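Covering a Table for Sorting and Cleaning Toy Building Blocks

January 25, 2021 | By Nele Reinholz
6 min read | 378 shares | 2 comments
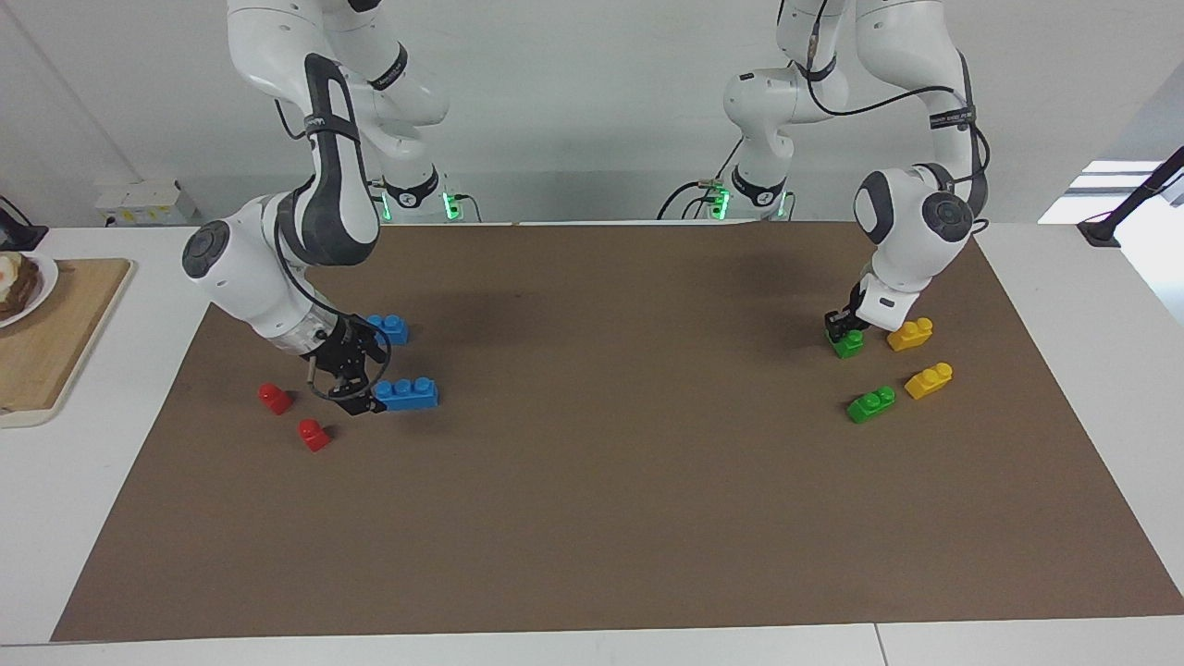 Toy building blocks on a large brown paper mat, laid over a white tabletop.

A mixed tub of building blocks is easiest to deal with on a flat, covered table at standing height. The method described below was worked out on a secondhand lot of 1,199 pieces bought in Edstead. It works the same way for a shoebox full.

What you need

Brown paper, heavy grade. Kraft wrapping paper will do if doubled. Thin packing paper wrinkles under the hand and should be avoided.
Low-tack painter's tape.
Shallow trays with straight sides. Baking sheets are fine.
A dishpan, mild dish soap and a soft toothbrush.
Mesh laundry bags with zippers.
Two old bath towels.
Lidded boxes for storage.

Covering the table

Wipe the tabletop and let it dry completely. Grit left under the paper will show up as bumps and can scratch a painted or laminated surface once you lean on it.

Cut the paper so that it stops short of the table edge on all sides. A margin of 2 inches is enough. Paper that hangs over the edge gets caught on belts and sleeves, and a single pull will put the whole sort on the floor. If the paper comes off a roll, lay it curl side down and leave it overnight with a few books on the corners.

Tape the corners first, then the middle of each long side. Do not tape the full perimeter. You will want to lift one side later to pour small parts into a box.

Plain brown is a good background for red, blue, green, yellow and white blocks. It is poor for tan and dark brown ones. For those, put a sheet of white paper on top at one end and work there. Glossy paper and vinyl tablecloths reflect ceiling lights, and clear or gray parts are easily missed on them.

Set a desk lamp low and to one side. The studs then throw short shadows, and the difference between a thin plate and a full-height block is visible without picking either of them up.

Working in clusters

Pour out only as much as can lie in a single layer with space between the pieces. A heap hides the small parts at the bottom and slows down everything that follows.

Keep two groups on the paper, one at each end, with a clear strip between them. Unsorted pieces stay at one end. Pieces that have been checked go to the other. The strip in the middle is for separating stuck blocks and for anything you have to look at twice.

Sort by shape before color. Most people start with color, and the result looks tidy, but finding a two-stud block in a box of nothing but red takes far longer than finding a red one in a box of two-stud blocks. Color sorting makes sense as a second step, and only for shapes you own in quantity.

A workable first division:

1. Blocks of full height
2. Flat plates and tiles
3. Slopes and curved parts
4. Wheels, axles and hinges
5. Figures and their accessories
6. Anything cracked, chewed or from another brand

Leave category 6 alone until the end. Deciding piece by piece whether something is worth keeping is what turns an hour's sort into an afternoon.

Separating stuck pieces

Two blocks of the same size pressed together will usually come apart if rocked along the long side. Thin plates are harder. Attach a longer block to the top and another to the bottom, then lever them in opposite directions. Do not use a knife or a screwdriver. The edges mark easily, and a raised burr will keep the block from seating properly afterward.

Washing

Sort out the parts that must not go in water: anything with a motor, a battery box or a light, and anything with a sticker. Printed parts can be washed but should not be scrubbed on the print.

Put the rest in mesh bags, no more than half full, and soak them in lukewarm water with a small amount of dish soap. Keep the water below 104 °F. Thirty minutes is sufficient for ordinary dust and hand grease. Move the bags around from time to time, and use the toothbrush on the hollow undersides of the larger blocks. Rinse until the water runs clear.

The dishwasher is not recommended – the heating element and the drying cycle can both warp plastic. The same goes for the clothes dryer and for hair dryers on a hot setting.

Drying

Take up the brown paper before the wet parts come back to the table. It softens, tears, and may leave color on white blocks. Spread the towels in its place and lay the pieces out with the open side down. Turn them after a few hours. A fan on low, pointed across the table, shortens the process considerably in humid weather. Do not close any box until the hollow undersides are dry. In July, without a fan, I allow a day and a half.

Storage

Shallow boxes are better than deep ones. If you cannot see the bottom after moving the top layer with one hand, the box is too full for its depth. Label the short end, where it will face out on the shelf, and tape a sample part to the label if small children will be putting things away.

Store the paper rolled, not folded. A fold line becomes a ridge, and round parts roll along it. One sheet of heavy kraft should last for several sessions if it stays dry. Replace it when the surface begins to shed fibers.

Keep small parts out of reach of children under three, both during the sort and afterward. Check the floor with a flashlight held close to the ground before anyone that age comes back into the room.

2 comments

Jolanta Jabłońska
Would add that old wallpaper works too, used reverse side up. Mine is heavier than any kraft paper I could get locally and it lies flat after one night under books.

Lis
What do you do about yellowed white blocks? Washing made no difference to ours.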